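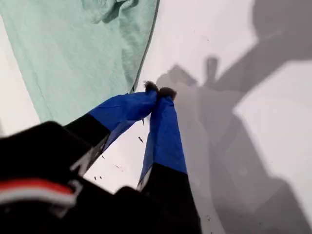
Folding a tea towel, or near enough

I've been promising for months that I'd go and find out whether the robots are coming for our chores, and last week I finally got myself out to Govgate, the old seed warehouse behind the rail yard, where a little outfit called Virka is trying to teach a pair of mechanical fingers to do the washing. Well, the folding. The washing is apparently easy (we've had machines for that since my nan's day!) and it's everything after the spin cycle that gives them grief.

I'll admit I went in hoping for a butler. I've got two kids, a dog and a laundry pile with its own postcode, so I'm the target market if anyone is.

Rianne Brouwer runs the place with her brother Kobe, and she was cheerfully blunt about where they're up to. "Cloth is horrible," she told me over a very strong coffee. "A mug is the same shape every time you pick it up. A towel is a new shape every time you look at it."

The job I sat in on was a single square of cloth on a white table, corner to corner, then in half again. I could do it with my eyes shut while yelling about shoes. The gripper comes down with its two fingers wrapped in blue, dark tips nearly touching, and it has to pinch up just the one layer without dragging the lot along with it. Kobe told me the wrapping gets changed when it wears, and that he's bought so much of the stuff from the local hardware shop that they ask what he's painting.

So, can it fold? Sort of. On the afternoon I was there it took 11 minutes to do what I'd call a decent job on one cloth, and a couple of the goes before that ended in what my mother would call a dog's breakfast. It grabbed two layers, it grabbed no layers, and once it folded a lovely neat edge and then pulled the whole thing apart letting go. I found myself cheering for it, which I hadn't expected. Out loud, too.

Kobe keeps a tally on a whiteboard by the door. They've logged 836 tries since December, and he reckons the last hundred look a lot better than the first hundred, though he wouldn't give me a percentage for the paper. "Ask me in spring," he said, and went off to find a screwdriver.

The shop floor is a different story. Virka's other trial is at Vandenberghe, the linen hire people on the east side, where a bigger arm moves stacks of folded napkins from a bench to a trolley. Amber Dewulf, who manages the floor, says it's good at that and she'd be sorry to lose it. The stacks are all one size and they always turn up in the same spot. It shifts over 900 napkins before lunch on a normal day, and the folks who used to do the lifting have moved to inspection, where their backs are a good deal happier.

"But I wouldn't let it near the fitted sheets," she said. (I wouldn't let me near the fitted sheets either, Amber.)

Not everybody's sold. Sem Van Hecke spent most of his working life in commercial laundries and now repairs dryers out of his garage, and he thinks the money would be better spent on decent wages for the people already doing the job. He also pointed out that a cloth on a clean table is a long way from a basket of odd socks and inside-out school jumpers with a tissue in the pocket. I put that to Rianne and she didn't argue. They haven't tried socks. They haven't tried anything with sleeves, for that matter, and she doesn't want to until the flat stuff works most of the time.

Price is the other thing I got asked about as soon as I mentioned this story to my neighbours. There isn't one. Virka isn't selling anything for the home and Rianne wouldn't guess at a year, even when I asked three different ways. The next step is a set of pillowcases, with a softer fingertip they're having made up, and after that perhaps a hand towel out of a pile, where the machine has to find an edge for itself.

If you'd like to see it for yourself, they're opening the Govgate workshop to the public one evening next month, from 6 p.m., and you're welcome to bring the kids. Amber Verbeke at the front desk is taking names, and she asks that you bring a clean tea towel from home so the robot gets some variety. I'm bringing the one with the burnt corner.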